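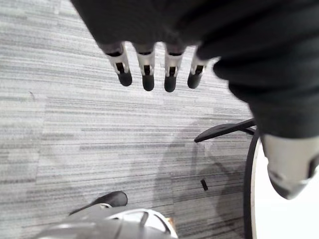
Nostora Upper Body Unit, Sala Room
Monthly Inspection Checklist with Comments
Completed in June, 7:30 a.m. start. Unit powered down at the wall except where noted.

Marks used: OK, Fix (done during this inspection), Watch (look again next month), Open (needs a work order).

Section A. Area around the unit

A1. Floor clear of loose items inside the taped line: Fix
Small black piece on the carpet, could be a cable clip. Also a bit of something tan at floor level near the silver housing. Both to be picked up before power on. Check the cable runs afterward for a missing clip.

A2. Carpet tiles flat, no raised seams: OK
Ran a hand along the seams on the open side. No lifted corners. The tile we replaced in spring is holding.

A3. Furniture clear of arm travel: Fix
Chairs go back behind the line before power on. Please do this at the end of the day too. The reach drawing on the wall still shows the old table position and should not be used to judge clearance.

A4. Stop button reachable from both sides: OK
Pressed and reset twice with power on. Drives dropped out both times. The button cover is stiff but opens with one hand.

Section B. Hands

B1. Fingertip pads present and seated: OK
Black pads all seated on the hand with the dark cover. Twisted each one lightly and none turned. Other hand the same.

B2. Fingertip pads worn or split: Watch
No splits. The index pad on the covered hand has a shiny area from handling the plastic bins. We have 11 spare pads in the Drimen drawer, enough for one full change of both hands.

B3. Finger joints free of grit and fiber: Fix
Carpet fiber in two of the slots at the knuckle end. Removed with the soft brush. Do not use compressed air here, it pushes fiber farther in.

B4. Fingers hang evenly with power off: OK
A little stagger is normal on this model. The thing to look for is one finger staying curled after the others have dropped. None did.

B5. Open and close test, slow speed: OK
Ran 300 cycles with nothing in the hand. No clicking, no fault codes. The thumb was slow for the first few cycles and then caught up. It did the same last month.

Section C. Forearms and covers

C1. Fabric cover free of tears: OK
Some folds in the forearm cover, which is how it sits when the arm is down. Checked the inside seam by feel.

C2. Cover not caught in wrist or elbow: OK
Moved the wrist by hand through its range. If the cover creeps toward the fingers, pull it back and reset the strap. Do not tape it. Tape left residue on the last cover and we had to throw it out.

C3. Cables under cover not pinched: Watch
One cable at the elbow has a flat spot. Jacket is not broken. Marked it with a paint pen so the next person can find it.

C4. Wrist camera bracket tight: Fix
One screw took a quarter turn. Cleaned the lens with a dry cloth.

Section D. Base and housing

D1. Housing panels closed and latched: OK

D2. Vent slots clear: Fix
Light dust, vacuumed. Use the brush end. The hard nozzle scratches the finish.

D3. Base does not rock: OK
Pushed from front and side. No movement.

D4. Power cord and plug condition: Open
Plug is fine. The strain relief where the cord enters the base is loose and can be slid back by hand. Work order sent to the Grukthorpe shop. Unit may be used until the repair as long as the cord stays in the floor cover and is not pulled on. Anyone who finds bare wire at that point should unplug the unit and tag it out.

Section E. Return to service

E1. All tools removed and counted: OK
E2. Covers back in place: OK
E3. Floor line walked again before power on: OK
E4. Homing run completed: OK
First attempt stopped on a left shoulder timeout. Second attempt went through normally. Logged as 2 attempts. If it takes more than that next time, leave the unit off and call Grukthorpe.

Carry over to next month: index pad (B2), elbow cable (C3), strain relief (D4), reach drawing to be redone (A3).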